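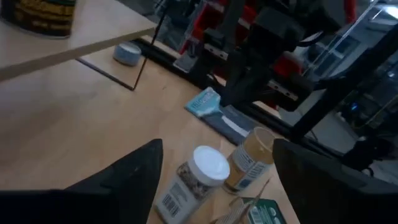 Clinic Meetings / Minutes

22 July 2023 | Recorded by Lilibeth Lacson

1. Fluoride varnish. Stock at Hullgate stands at 20 boxes. Reorder level left unchanged.
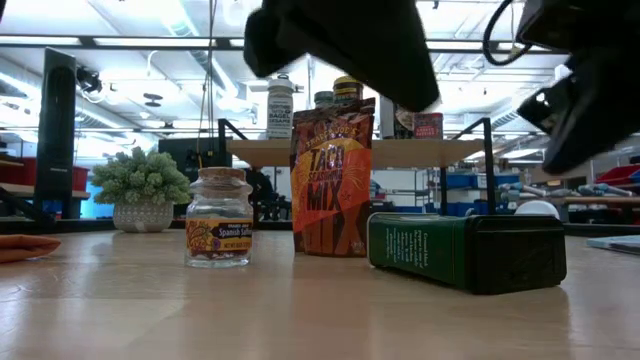

2. Sealant recall. T. Lekota reported 904 molars checked since February - partial loss is to be charted by surface.

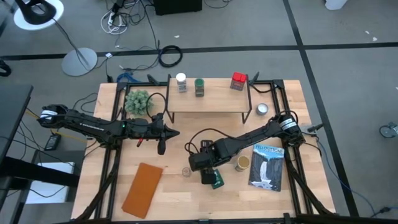

3. Curing lights. Witeck units to be tested weekly, output logged. Mathebula site to send its log to Lacson.

Meeting closed.

Contact | © Bultau Dental Group | Back to top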